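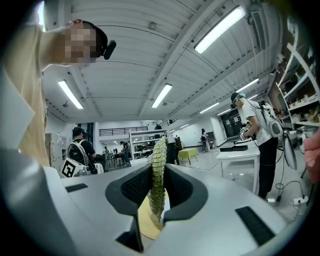

Photo: Ornov workshop / Sarker

2022-02-11
By Okafor

Flellau hand-held gripper — service notice, pad creep

If you bought a Flellau before the May batch please read this before your next session. Short version: the finger pads can lose their hold on tall, light stacks. Thin plastic, ribbed cups, blister shells, anything that flexes. Pads close, the stack looks fine, then one side slowly gives and the whole column starts to twist.

Cause is the retaining clip behind the mesh face. Wears faster than we rated it. We said 1348 closes between checks on the old sheet, please cross that out. New figure is 674. We had a set go at 1000 on the bench, no warning, pad came off in the closed position and the spring let go hard.

Nobody hurt. Still — fingers clear of the pads when you squeeze, that includes the hand you are not using and anyone leaning in to look.

What to do
Stop using it if a pad rocks when you push it with a thumb.
Check both pads, not just the one that feels loose.
Look at the mesh inner face, any lifting at the edge means replace.
Dont glue it. Glue gets into the pivot and then we have to swap the whole body.

Replacement kit has 2 pads, clips and the small driver. No charge for units under warranty, order through Ornov parts with the serial from your delivery slip. Older units, same kit at list price.

Recordings made with a worn pad: the close value will read low, so teams training on it should flag those runs. We are working on a firmware check for that, no date yet.

Kits ship in the order requests come in. Pads are in stock, clips are teh slow part.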